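Olenlow bean pudding

Olenlow bean pudding is a sweet, dense steamed pudding made from small red beans, brown sugar and suet, and it has long been a comfort on cold evenings in the hill town of Olenlow and the farms round it. It is eaten warm in thick slices, usually with a good deal of custard, and most families there will tell you (at some length!) that theirs is the proper one.
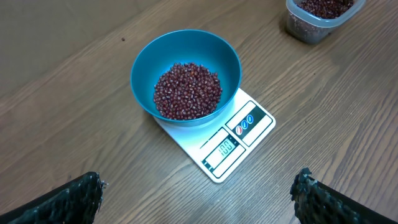 Preparation

The beans are soaked overnight, simmered until they give way under a spoon, and then mashed with the sugar while still hot. Older recipes go by the cupful, though modern cooks tend to weigh everything - the mixture turns heavy if there is too much flour in it. The pudding is tied up in a cloth or a lidded basin and steamed for 2 hours, with the water topped up now and again.

Variations

In neighbouring Rosser the suet is left out and butter used instead, which gives a softer, paler pudding that doesn't keep nearly so well. Cooks in Clandix add chopped dates and a little ginger, and like to fry the leftovers for breakfast. The Mamov bakery sells a small round version from September until the spring.
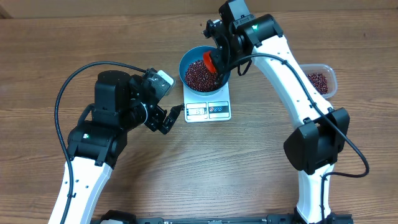 Can the pudding be made with tinned beans?
Tinned beans work quite nicely, so long as they are drained well and any added salt is rinsed away before mashing.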